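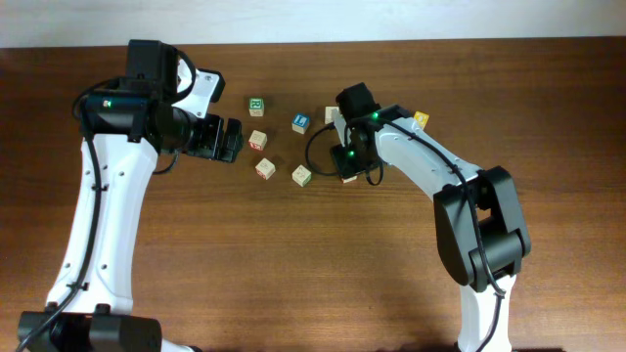 L. Amato
Research Assistant, Wallholm Early Reading Study (working draft, 22nd September)

3. Materials and Layout

3.1 The blocks

Plain wooden alphabet blocks, small ones. Figure 1 has eight of them spread over the middle of the table, and eight is the set size we used for every round in the main study. The pilot used twelve. Too many. Children spent most of a round just turning blocks over and the search times were mostly a measure of patience.

Blocks came from two suppliers, Fustton and Flurkach. Both sets are sold for ages two and up and both are wood, but the letters differ in ways that mattered more than we expected. Fustton prints the letter on two opposite faces and puts pictures on the others. Flurkach prints the same letter on all six. We started out mixing the sets and had to stop, see 3.4. Pilot rounds with mixed sets are not in the counts below.

Capitals only. Lowercase blocks exist but b, d, p and q are the same shape turned around, and a loose block on a table has no right way up. M and W have the same problem to a lesser degree, also N and Z. We kept the two pairs in but never put both members of a pair in one set of eight.

Figure 1. Eight wooden alphabet blocks scattered on the table.

3.2 The table

Medium to dark wood, reddish brown, with the grain running side to side and a plain off-white wall behind the far edge. We tried a white table first. Pale blocks on a white top were hard to find for some children and easy for others and we couldn't tell if that was eyesight or interest. The darker top fixed most of it.

One thing to watch is the sheen. The upper half of the tabletop picks up light in Figure 1 and we saw similar in many rounds. A block in the shiny part is not harder to see as such, but printed faces can wash out at a low angle, and a four-year-old's angle is low. We did not correct for this. Block position was logged as near, middle or far so anyone who wants to check the far blocks separately can do that.

No cloth, no tray. A tray was suggested in review and it would keep blocks from going over the edge, but it also gives children corners to push things into, and the spread is gone in two minutes.

3.3 What counts as scattered

This took longer to settle than anything else in the section. "Scattered" in earlier block studies can mean tipped out of a bag, placed by hand to look random, or whatever the last child left behind. All three give different gaps between blocks. Tipping makes clumps. Hand placing makes a sort of loose grid, adults can't seem to help it -- ours were no better.

We used printed position lists. Each list gives eight spots and a rotation for each block. The experimenter sets the blocks from the list, then takes the list away. There are 300 lists. Rules were: no block touching another, no block within a hand's width of the table edge, and no three in a straight line, as children read a line as a word and try to sound it out. Lists were drawn once and reused accross children in shuffled order.

3.4 Rounds and exclusions

Fifty-one children took part. The total was 2,169 rounds, where a round is one spoken letter and one pick. The first 1,000 rounds were timed by stopwatch and the rest from the session recordings, so the two halves are reported separately in Section 4 and should not be pooled.

Dropped: any round where a block left the table, any round where the child picked before the letter was said, and all rounds from the mixed-supplier sets. On that last point, the children sorted them. Asked for a T, several would first pull all the Fustton blocks to one side, becuase of the picture faces, and only then look for the letter. Interesting, and maybe its own paper, but useless for search time.

Picture faces up is a related issue. With the Fustton set the position list also gives the upward face, and for half of the blocks that is a picture. The child has to turn these to find the letter. Turning time is included in the round time. Flurkach rounds have no turning to speak of. Results are given per supplier throughout, see Table 2.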